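Holtlow Makers Board > Student Projects > Tidy-the-table challenge, how are your groups scoring it?

drakow_bench
Posted 4:12 pm
Hi all! Our after-school club has taken on the tabletop task for the November meet at Foley, and the kids are having a wonderful time with it – I'm the one losing sleep. The job is mouse onto mousepad, by hand-held gripper first, and then the arm has to learn it from those demos. We've moved into the reading room with the long table, the books and plant stay put, and our target is 365 demos. Each one starts with the mouse out on the bare wood, over on the right. 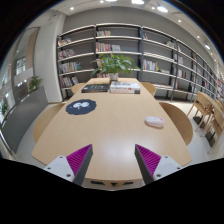 My students want to vary the start position every single time, and I keep telling them to do 25 from one spot before they move on, so they can tell a bad spot from a bad grip. Am I being too fussy?

flilley_dad
Posted 4:40 pm
Not fussy, but I'd side with the kids. We did it your way last year and our arm was lovely from five spots and hopeless from anywhere else. Mix it up from day one and let them keep a notebook of the starts.

oldsolder
Posted 5:03 pm
Have to disagree with flilley_dad (sorry, friend!). Beginners who change everything at once can't learn what went wrong. Our group recorded 1683 demos all mixed together and we threw out a big pile of them, and I still couldn't tell you which habit was the trouble.

drakow_bench
Posted 5:31 pm
Well, you two have made it harder, thank you very much! Maybe blocks of five, then move. For scoring, we count the mouse resting on the pad, facing away from the person holding the gripper, with the pad near the end of the table. 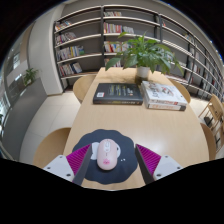
Rules question, split from above

flilley_dad
Posted 6:15 pm
Does facing away matter at Foley? I read the sheet as "on the pad" and nothing more, and my lot have been letting it land any which way.

oldsolder
Posted 6:22 pm
Same reading here, but I'd train for the stricter version anyway. Easier to relax later.

drakow_bench
Posted 6:48 pm
I'll write to the organizers tonight and paste whatever they send back.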